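Friday Night at the Itov Open House

If you've been getting this newsletter for a while you know I can't walk past a sign that says "open house," and when the sign also says "robots" I'm pretty much gone. So on Friday I skipped dinner, drove over to the Itov workshop behind the old Radwan bakery building, and got there at ten past 5 with my coat still on and a granola bar in my pocket. I figured I'd stay half an hour. Ha!

The big draw (for me, anyway) was the laundry table. Itov has been working on a folding project they call Zullitz, and they had it set up so you could see clothes being handled by two robot arms with small white fingers. I've seen plenty of videos of robots doing backflips, and fine, backflips are great, but I have three kids and a dryer that never stops. Show me a T-shirt.
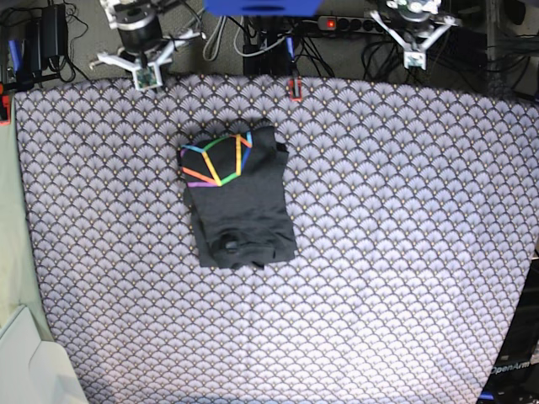

The person running the table told us that cloth is one of the hardest things you can hand to a robot. A box is the same box every time you look at it. A shirt has a new shape every time you put it down, and half of it is hiding under the other half. Dark shirts are harder still, she said, because the creases hardly show up for the cameras. I had never thought about that, and now I think about it every time I dig through the sock basket.

She also told us they'd collected 145 practice runs for the current version and want to get to 300 before they change anything else. I asked how long one run takes and got a laugh and a "depends on the shirt," so make of that what you will.

We were asked to keep our hands behind a line on the floor, and to please not lean over with coffee. I noticed one dad moving his cup from his left hand to his right and back again the whole time, like he was being graded on it.
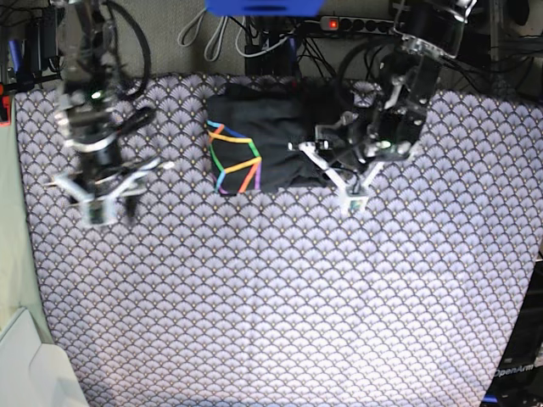
What surprised me most was how quiet a crowd gets around something like this. There was a band of little kids who had been racing up and down the hallway, and they all came in and just stood there. One girl started whispering "get it, get it, get it" at the arms, and pretty soon a couple of the grown-ups were doing it too (me, I was one of the grown-ups).

I asked the question I bet everyone asks, which is when can I have one at home. The answer was a very polite version of "not soon." Zullitz is a research setup and they aren't selling anything. They want to learn how two arms can share a job, so that one holds on while the other one does the moving, and laundry happens to be a good way to practice that. Towels and shirts are cheap, too, and if you mess one up you shake it out and try again. I wish I could say that about my bread.
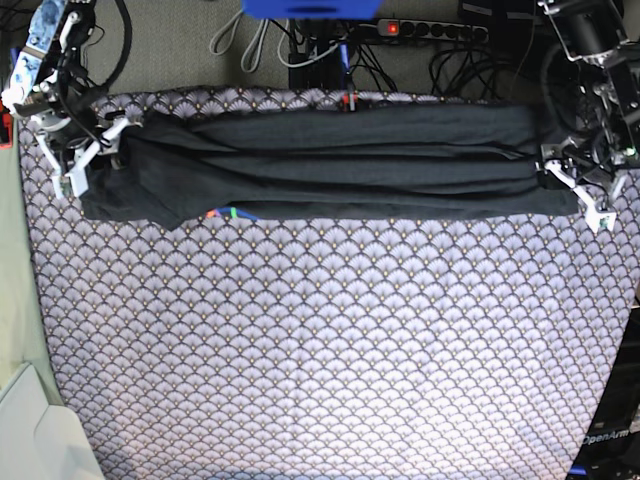 Itari, reading a draft of this over the weekend, wrote back that I was being far too nice. I'd fold a whole basket in the time that thing takes to line up one sleeve, went the email, and I'd do it with the TV on. And then a second email came a minute later: okay, but would it do fitted sheets? If it does fitted sheets I'm in.

I did ask about fitted sheets, Itari! They haven't tried one. The fellow on the next table winced when I brought it up.

There was more to see past the laundry corner. They had a bench where you could pick up a spare set of gripper fingers and open and close them yourself, and a wall of early parts in plastic bags with dates on them. I spent way too long at the bench. It gives you a new respect for your own thumbs.

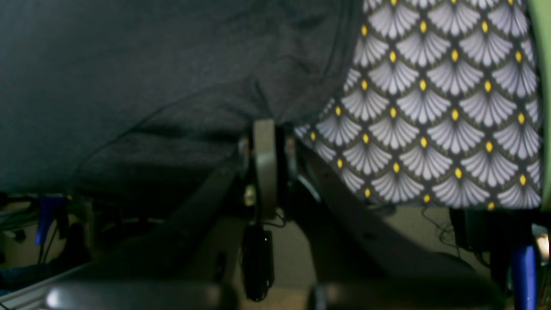
Somebody in the back asked whether the arms can feel what they're holding, and that got a good long answer, most of which I wrote on the back of the parking slip and now can't read. The bit I can make out says "mostly looking, some guessing." I'll take that as a fair description of how I fold too.

I finally left when they started stacking the chairs, well past the half hour I'd promised myself. Itov says they'll open the doors again in November, and they'd like people to bring old T-shirts they don't need back, clean please, any size, the plainer the better. Parking is in the lot behind the bakery building, where there are 10 spots, so come early or walk from the library. I'm bringing a bag of shirts, and I may slip a fitted sheet in at the bottom.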